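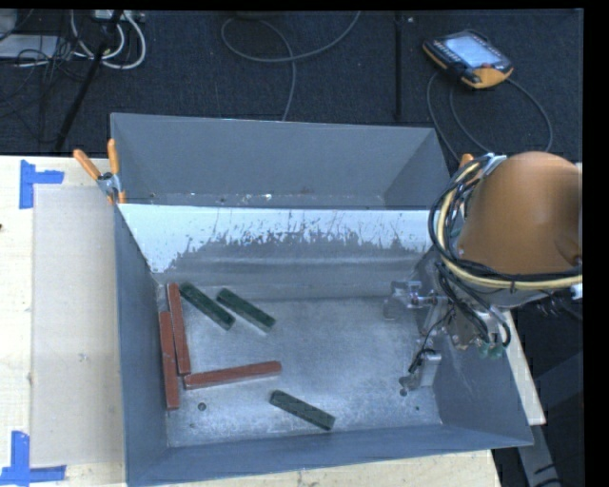
Soap or Sanitizer? What Students Reach for at Trendlow Hall
Term project report, Intro to Public Health

Our group wanted to know whether people wash their hands before lunch. Everybody says they do. We put a survey in the dining hall in June and got answers so clean they were useless, so we switched to watching the sinks.

We sat by the door for 5 lunch periods with a clipboard, which made us very popular. On Tuesday the soap ran out at noon and the line for the sinks didn't get any shorter - people rinsed, shook and went to eat.

Bar soap did worse than we expected. Several students told us it was "already used," a strange complaint about soap.

Limits: we watched 2 sinks out of 7, and one of us kept leaving to get fries. The next group should start earlier and bring a cushion.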